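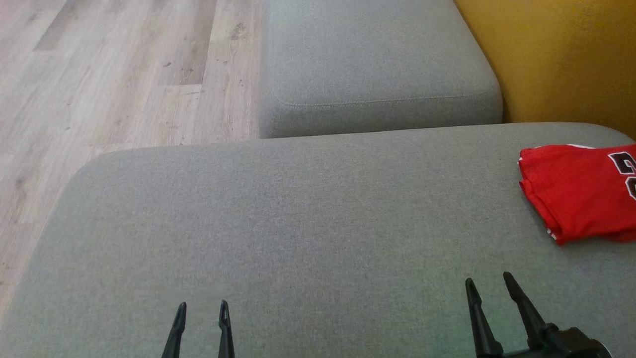

6. First Session on Soft Furniture

By now the Orkari pair has spent a few evenings on a bench, where everything is flat and stays put. A sofa does neither. Read the section through once before you power anything up, including the cautions, which were all written by people who found out.

You need both arms bolted to the stand, the head camera and both wrist cameras showing up in the viewer, the stop button within reach, and one item of clothing you could live without.

6.1 Positioning the stand

1. Roll the stand up to the front of the sofa and lock all the casters. Three locked casters is a merry-go-round.
2. Set the arms to the READY pose. In the head view, the fingertips of both grippers should come up from the bottom of the picture, open, with the seat cushion filling most of what's behind them.
3. Lower the column until the tips clear the cushion by 4 inches. Measure with nobody sitting on it.
4. Push down on the cushion with your hand. If it sinks more than you expected, it will sink more than the software expected too. Enter the lower figure as your floor height.
5. Run LOOK, then HOLD, and leave the arms there while you do the cameras.

CAUTION: The arms don't know what a seam is. A narrow fingertip will go into the gap between seat and back cushions without hesitation and come out with whatever lives there. Set the rear limit a hand's width short of the gap.

6.2 Wrist cameras

1. Close the gripper you are checking. The fingers should meet near the middle of the wrist view. If they lean to one side, loosen the camera bracket and nudge it.
2. Tighten the bracket screws by hand, then a quarter turn. Ottmar Kramer's half turn is how the shop at Jilholm came to stock spare brackets.
3. Check which way is up. Leave the rotation setting at 0 in the recorder, even if your neck objects. Turn the preview window if you must; the recorded stream stays as the camera sees it.
4. Lift the wrist until the camera takes in the ceiling lights. If the upholstery goes dark when it does, lock the exposure with the camera pointed at the cloth.

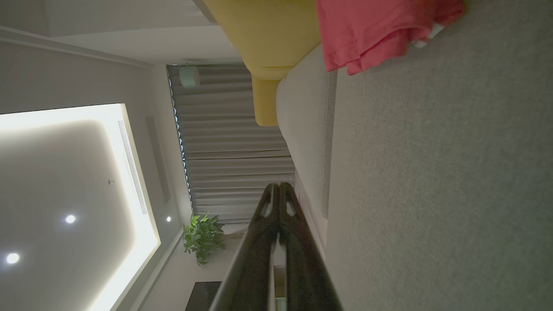 Fig. 17. Wrist view, gripper closed. Sofa on the right, ceiling on the left.

NOTE: Yes, the curtain folds run sideways. Reet Vaher spent an evening in February "fixing" this in the config and had to throw out every session she recorded afterward.

6.3 First pick

1. Lay the garment loosely on the seat, well inside the reach of the arm you're using.
2. Jog the open gripper over a raised fold. Avoid printed numerals and hems for now; plain fabric is easier to pinch.
3. Lower in small steps, close at grip force 5, and lift slowly.
4. If you have cloth, set it down and repeat. If you have sofa, press stop, open the fingers by hand and go back to step 4 of 6.1.

Change the garment once the picks get boring. Two-arm folding is in section 7, and it can wait until they do.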